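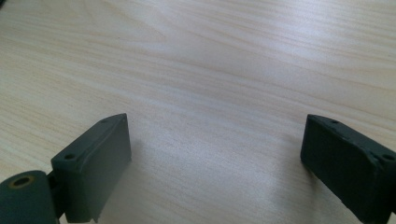 About Jandatow Tables

Jandatow makes and refinishes light wood tabletops for homes, cafes and school lunchrooms. Golshifteh Rahimi and Glenys Pryor started the company in 2000 in a rented unit in Clamville, and we still work there. We now have 2 rooms, one for cutting and sanding and one for finishing.

Most of our customers want a pale top that doesn't turn orange after a few summers. We choose boards for color first, then lay them out dry so the customer can approve the match before anything is glued.

How we finish

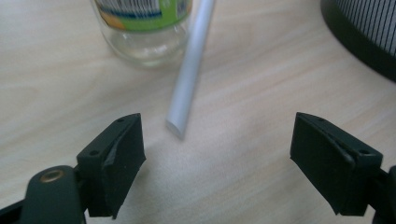

Finishing is run by Rozália Tichý, who came to us from a piano repair shop. Each top gets thin coats with a light sanding between them. We aim for a faint sheen that leaves the grain easy to see, with soft wavy lines in tan and cream across a beige surface. If you want a flatter look, ask when you order. We can't change it after the last coat without sanding back to bare wood.

Everyday use

A table gets used for meals, homework and bills, so we think about spills from the start. Juice and soda should be wiped up with a damp cloth the same day.
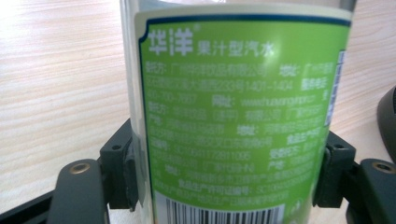
Hot pans need a trivet. Please don't use scouring powder or anything with bleach in it. Every top leaves the shop with a care card and a small can of touch-up finish.

Visiting us

The showroom is at 1658 Medrano Road, next to the tile yard. We are open weekdays and Saturday until noon. Fatima Onuoha handles orders and delivery dates. A deposit of $400 holds your boards. The shop closes for part of August, so place fall orders before then if you can.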